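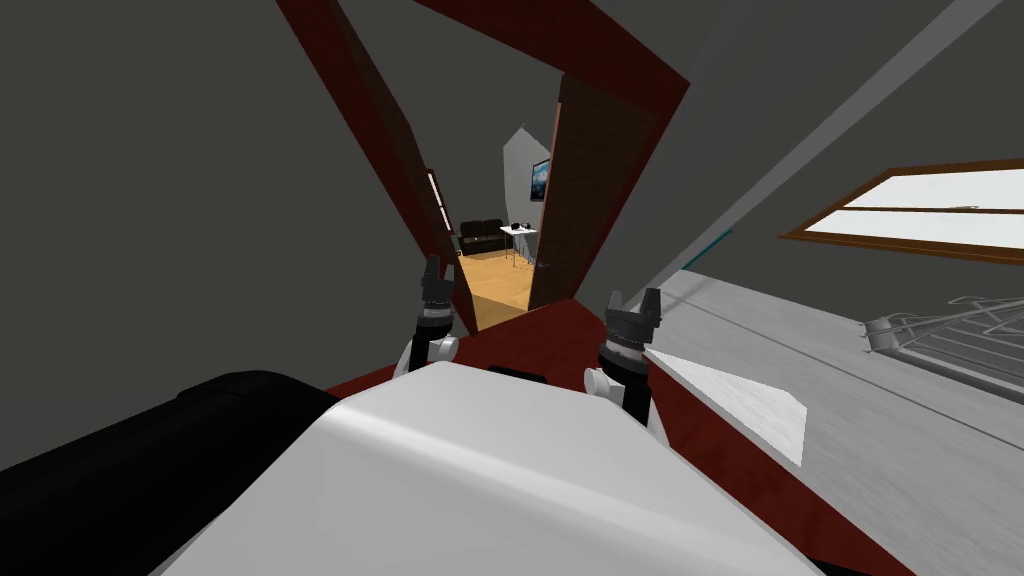

Brarus: progress report on the Tapia setup, January

We use cookies to remember your settings and to see which pages people read. Accept all / Manage choices

To: Glenys Halliday, Dristano
From: Neelam Chaturvedi
Written 8th January

Hi Glenys,

You asked for less slideware and more "what did you do all day," so this one is going to be long on the second part. The money this period went almost entirely on one thing, getting Tapia (our two-armed simulated robot) set up well enough to work on doors in the attic apartment, and keeping it set up while four of us poke at it. I'm pleased with where we are! There's one item I'm not pleased with and it has its own heading further down.

Where the setup stands

Tapia now loads into the apartment in one go, both arms, both grippers, all the views, no hand-editing. Before the break you had to start the apartment first, then drop the robot in, then nudge it up a hair so it didn't start out with its base sunk in the floor. Aníbal wrote the nudge into the loader and then, a week later, found why it was needed (the floor in the near room had been built slightly higher than the floor next door, which you'd never notice by eye) and took the nudge back out again. I like that kind of fix. The old start-up sheet had 19 steps on it and the new one has 6, and two of those six are "log in" and "pick a seed."

We park it facing the doorway with both grippers up in front of the body. Lurdes picked that pose. It keeps the forearms clear of the walls, and with a ceiling that slopes as much as that one does there's less spare room up there than you'd think. The earlier parking pose had the elbows out wide, and every so often one of them started the run already touching the wall. The physics hates that. You get a twitch, then a bigger twitch, and then the robot is facing the other way and you're reloading.

Joint limits and homing

I went through every joint on both arms and compared the limits in our model against the spec sheet we were working from. Most matched. The right wrist had been typed in with the sign flipped on its upper limit, so it could turn freely one way and hardly at all the other. We'd been blaming the planner for this since fall. Sorry, planner.

While I was in there I also reset the home positions, so the two arms are now true mirror images of each other. They had drifted apart through months of people saving "just my little change" over the shared file. The shared file is now read-only, and if you want a change you ask Florêncio, who is nice about it but does make you say what it's for.

Grippers

This was the bulk of the work. Three separate things:

Finger contact. The finger pads were using the same friction value as the body shell, so anything they closed on slid out like soap. Pads now have their own material, and we tuned it against a plain bar held sideways until the bar stayed put for 60 seconds with the arm moving under it.

Closing speed. We slowed it down. The fast close looked great and knocked the target away every time the fingers met it a little off center.

Opening width. The fingers on each side were stopping at different widths, a leftover of the mirrored-arm problem above, and it's gone now that the arm files match.

I re-ran the grip checks after each change instead of saving them all up for the end. It's slower, and I'd do it that way again, since the friction change and the speed change each hid a bit of the other's trouble and I would never have pulled them apart afterward.

The view cameras

There are two sorts we care about: the one looking out over the body, which takes in both grippers and the room beyond, and the close ones for lining up on a handle. The body one is fine. I tilted it until I could see through the open door to the far room with the sofa and the TV and still had both grippers in the picture, and then I locked it and told everyone to leave it alone.

The close ones took longer. Our check is simple enough to do before coffee: open the gripper, look at whatever is in front of it, and see that both fingers come up evenly from the bottom of the view with a decent gap between them. If one side shows more finger than the other, the camera mount has shifted in the model and every grasp will land to one side. It takes a minute and it has caught two bad saves so far.

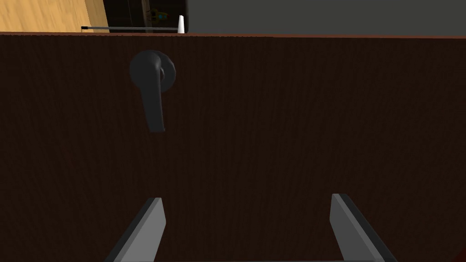 Close view of the door, gripper open, handle still up and to the left of the gap.

Lurdes does this check on the brown door by preference. The wood grain gives you something vertical to judge the fingers against, which the plain gray walls don't.

The item I'm not pleased with: the handle

OK. Our approach routine assumes a lever that sticks out sideways. It comes in from the front, lines the fingers up across the lever, closes, turns. The lever on the brown door can also be found hanging pretty much straight down from its hub, and with it like that the routine wants to close the fingers along the lever instead of across it.

We don't yet agree on what's going on. Aníbal thinks the handle's rest angle is wrong in the apartment file and that it ought to spring back to level. Florêncio thinks there's no spring on it at all and it simply stays wherever it was last left, or wherever it falls. I've looked at the file and I can make a case for either of them, which is annoying. What I don't want to do is quietly "fix" the handle to suit the robot and then discover the next apartment has the same kind. So the plan is to find out what the handle is supposed to do, correct it only if it's wrong, and teach the approach to read the lever's angle before it commits either way. That last bit is the real work and it's going to eat most of the rest of January.

Looking after it day to day

We've started a log. It's a plain text file and everyone hates it a little. Each session gets a line: who, which seed, what changed, did it home cleanly. There are 137 lines in it so far. Already it's paid for itself once, when Tapia began drifting slowly to the left while standing still and we could read back to the exact evening the wheel damping got edited. (It was me. It's in the log with my name on it.)

The morning routine is now: load, home both arms, open and close both grippers, look at the finger check, and drive a short way forward and back. If any of that looks off, whoever's on stops and says so in the channel, and no one starts a batch until it's sorted.

Money and machine time

No surprises. We're within the budget you signed off. I'd like to move what's left of the travel line into render time, as the trip to Furano has gone virtual and the close camera views are heavier to render than I'd planned for. Could you let me know if you need a form for that or whether an email will do?

Next up

- Settle the handle question (me and Aníbal)
- Lever angle reading in the approach routine (Aníbal, Lurdes helping)
- Second pass on the floor heights, near room and far room both (Florêncio)
- Write up the start-up sheet properly so a new person could follow it alone (me)

I can show you Tapia loading up live whenever suits, it's a short demo and a lot more fun than reading this. Give me a day's warning so I can keep people off the machine.

Neelam

Get Brarus updates in your inbox. Enter your email to subscribe. You can unsubscribe at any time.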